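Kitchen > Serving and Tableware > Ice and cold desserts

Last updated January 5, 2019

Does a bowl of ice on the table really need a metal scoop?

Having people over for shaved fruit and cold noodles. My sister-in-law swears by a proper scoop sitting in the ice. I reckon it's one more thing to wash. Won't the handle just get freezing? And do I need an insulated bucket, or will an ordinary bowl do?
Rosaire Campbell

An ordinary bowl is fine for one meal. I'm not convinced by insulated buckets; mine holds 14 cups and has lived in the cupboard since May. The scoop I would keep. Fingers in the ice put people off, and a soup spoon drops half the cubes on the way over. Yes, the handle gets cold. You hold it for two seconds. Put the eating bowls and spoons on their own tray so drips stay off them.
Florence Lapointe

tongs. scoops are for bars. had 12 people at ours and no one complained
Nivik

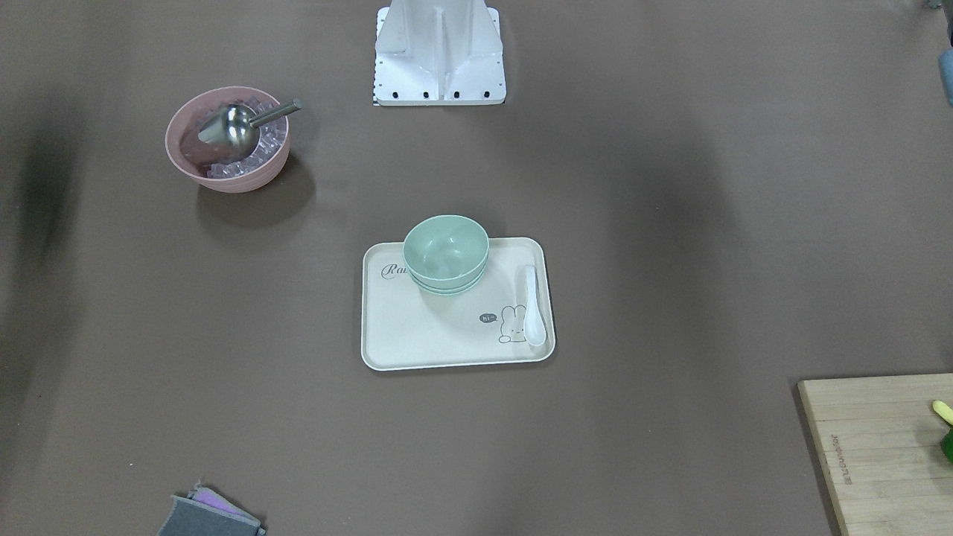 Ice and scoop in the pink bowl, green bowls and spoon on the tray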